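The rule about letting go

The first rulebook I ever wrote for hand-held grippers ran to 42 pages, and I'm fairly sure I was the only person who read it to the end. The one we use now at Hilby fits on a single sheet. It borrows a lot from the Makava guidelines, which I'd moan about more if they weren't so sensible.

Rule one is dull but I love it: open the fingers fully before you go anywhere near the fruit.

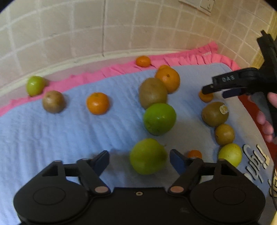
Rule two is about turns. If two people are working the same patch, one calls the piece they want and the other holds back until it's clear. Sounds like playground stuff, doesn't it? But I went through 416 of our old recordings last December (with a lot of tea) and the muddled ones nearly all came from two people going for the same corner.

Then there's the squeeze. The Berker standard wants you to close slowly and stop at first contact, and I used to think that was far too fussy – until I'd bruised enough soft kiwis to change my mind! Stickers stay on, by the way. Shops sell fruit with stickers, so a robot had better get used to them.

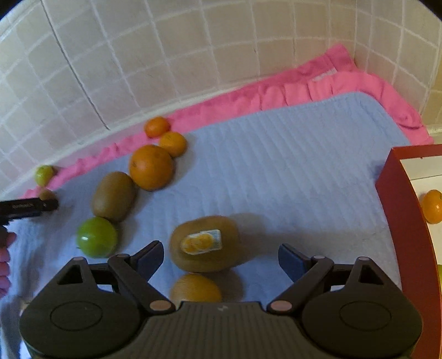 Kiwis, citrus and a red-rimmed tray on the quilted cloth.

The bit I still argue over is dropped fruit. Yakubu's draft code says bin the whole take. I'd keep it and mark it as a drop – a fumble is worth learning from, and I've made plenty.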